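Darnero opens its training hall for a day of robot demonstrations

2025-05-23

Darnero, which builds handling cells for small packaging plants, opened its training hall to the public for the first time since the company moved there in April. Up to 100 visitors were admitted over the course of the day, in groups, with a guide for each one.

The demonstration on the main floor was a sorting task. A robot arm picked mixed parts from a bin and placed them in trays, using pictures from a small camera mounted at its wrist to decide where to reach. Visitors watched from behind a line on the floor and could follow the wrist camera's view on a monitor next to the cell.

Piroska Oláh, who runs the training program, gave the introduction to each group. She explained that the arm does not know in advance where a part will lie. It looks, picks a spot, moves in and looks again before it closes on anything. When the grip is poor it puts the part back and starts over. During the second morning session it did this several times in a row with the same flat bracket, and Oláh let it carry on until it moved to another part.

"People expect it to be fast," she told the group. "We run it at this speed on purpose when there are guests in the hall. In a plant it would be behind a fence and going a good deal quicker."

The software behind the demonstration is called Olia. Darnero has been developing it for 2 years and uses it in the hall mainly for teaching. Trainees can stop the arm at any point, step through what the camera saw before each move, and correct the choice it made. Those corrections are saved and used when the next version is prepared. The company said a customer in the food packaging business is testing Olia on one line, but did not give a name.

A second station, called Pevero, was set up for visitors who wanted to try the controls themselves. It used a hand controller and a slower arm, and the task was to stack blocks on a marked square. Children under 13 could take part with an adult. There was a wait for most of the afternoon, and the staff shortened the turns after lunch to get through the line.

Krisztina Csizmadia, a maintenance instructor, held a shorter talk on what goes wrong with machines of this kind. She spent most of it on cables, dust and loose screws. Dust on a camera lens, she said, is the most common reason for a service call on the cells she looks after, and a soft cloth usually fixes it. She also passed around a worn gripper finger and a new one so that people could compare the two.

Questions from the floor were mostly about jobs and cost. Oláh said the plants that buy from Darnero tend to have trouble filling night shifts, and that the people who used to sort by hand are often the ones who come to the hall to be trained on the cells. On cost she gave no figures, saying that the fencing and the conveyor often come to more than the arm.

The company plans to repeat the open day next spring. Until then the hall can be visited by school and college groups of 9 or more, by arrangement with the training office. Visits take place in the mornings and include the sorting demonstration but no hands-on time at the Pevero station. Closed shoes are required on the main floor, and bags have to be left at the front desk. 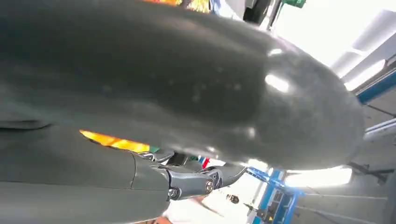
Ross wrote in the comments that he had gone with the last group and would have liked more time at the controls, but that the maintenance talk was worth the trip and should be offered to the school groups too.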